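We use cookies to keep you logged in and to remember your settings. OK / Learn more

Handheld gripper demos on cloth: how many before it stops being silly?
Last updated: September 10, 2022

skuker_dad
Hi all, long-time reader and very occasional poster. We've been collecting folding demos with the handheld gripper, soft stuff only, and I wanted to compare notes with anyone doing the same. So far we have 800 episodes in the folder. I went through a batch last night with a cup of tea and threw out 34 of them, mostly because the person holding the tool (me, I'm afraid) hesitated halfway and started over. The blanket ones were the worst for that. You come in with a lovely plan, the fabric slumps, and there you are with the jaws open, thinking.

What has helped a lot is working on top of a big beige blanket instead of a bare surface. The fingers can sink in a little under the blue cloth before they close, and I don't have to be so fussy about height.

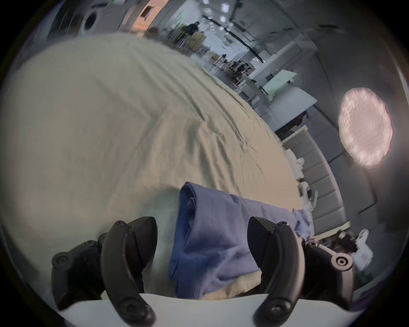 I also leave the wrinkles in now. For the first few weeks in February I smoothed everything flat between takes, and it took forever, and then the policy fell apart the first time it met a crease. So these days I give the blanket a shake and start wherever it lands. Does anyone else do it this way, or am I making trouble for myself?

odberg_lane
You're making trouble for yourself, said with love! Shaking everything at once means you can't tell what the model is struggling with. I'd keep the blanket fixed for a block of 45, vary only how the cloth is folded, and then change the blanket. It's dull work but you'll be glad of it when you have to explain a bad number to somebody.

Guangming Qian
I disagree with odberg a little. We tried blocks like that on the Mullent project and the operators got into a rhythm — same approach angle every time, same wrist, same speed. The data looked tidy and was much narrower than we thought. Random starts kept people awake. What I would do is write down the starting condition for each episode, even just one word, so you can sort them later.

odberg_lane
Fair point about the rhythm, I've seen that too. I still think one word per episode is optimistic when the person collecting is on hour three.

byun_fan
Question about the 34 you threw out. Were they failures, or just slow? I used to delete every hesitation and now I keep the ones where the grasp gets fixed and the fold carries on. The recoveries seem to be worth having. I only drop an episode if the tracking is lost.

skuker_dad
Mostly slow, now that you ask. I think 4 of them had lost tracking and the rest were me dithering. They're still in the trash folder, so I'll pull them back out tonight and train once with and once without. And I'll try the one-word notes, Guangming, though my first word may well be "lumpy."

Guangming Qian
"Lumpy" is fine as long as you use it the same way each time. Please post the comparison when it's done, even if it's boring.

Contact the moderators | Terms | Back to top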